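Teaching a Gripper by Hand: Tips From a Doubtful Workshop

I was told that a robot could learn any bench job if I showed it 100 times with a hand-held gripper. I have my doubts, and I still have a drawer of unsorted screws. If you want to try it anyway, these habits will save you some bad takes.

Clear the bench first. Wipe it down and put away whatever the job doesn't call for. Then do the task slowly with your own fingers before you pick up the tool. If you can't do it with finger and thumb, two flat pads won't manage it either.
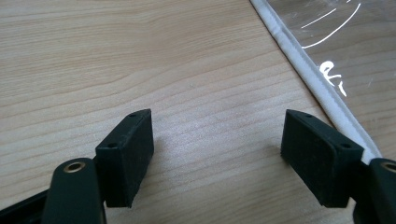
Start every take with the jaws open and stop for a breath before you move. Rushed starts spoiled 30 of my first 100. Keep the pads just off the wood on the way in; dragging them teaches dragging. Clear plastic, like the sheet with the white edge lying behind the right pad, deserves a practice run of its own. The grain shows right through it, and I wouldn't trust any machine to know where the plastic stops and the table begins.

Check the screws and the pivots on the arms before each session. A little play in one jaw goes into every take.

Leokadia Marciniak prefers the Dolleo remote setup, where you steer the arm from a chair. It is easier on the wrist. I found it slower, and I had no feel for how hard I was squeezing.

Throw out fumbled takes the same day. Seven clean ones are worth keeping. As for the sales talk about never folding a towel again, I'm still folding mine.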